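Thread: Bench rules for the two-arm tabletop tasks – what do you enforce?

gridlatch
Our Belay checklist says the table gets reset to the same layout before every episode. Ours is the soccer task with the little ball. 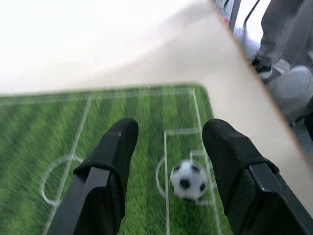 Wrist view, ball between the fingers.

Question is how strict "same layout" should be. The Memon people want everything taped down.

torque_wren
Tape is how you train a policy that only works in Kallovdale. 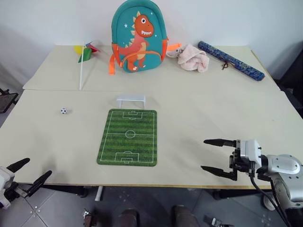
The stuff at the back can drift a bit, as long as you log it. I'd only fix the mat and the goal.

pallet_jim
Disagree. We let things drift for 242 episodes and then argued for all of January over which ones counted. My list:

1. Hands off the table before the arms are live.

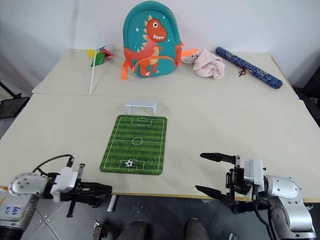
2. Grippers open and parked at the start. No exceptions for people in a hurry, meaning me.

3. Ball start position written down before you hit record.

gridlatch
Rule 3 is fine. "Left of the mat" is what our log says, and it covers a lot of table.
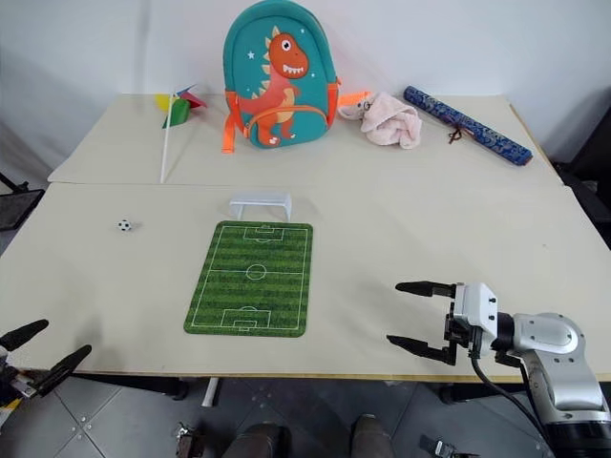
Ball left of the mat, as logged.

torque_wren
Then log it better. Arketti has a grid overlay for exactly this.

pallet_jim
Which we bought and have used 2 times – still voting tape.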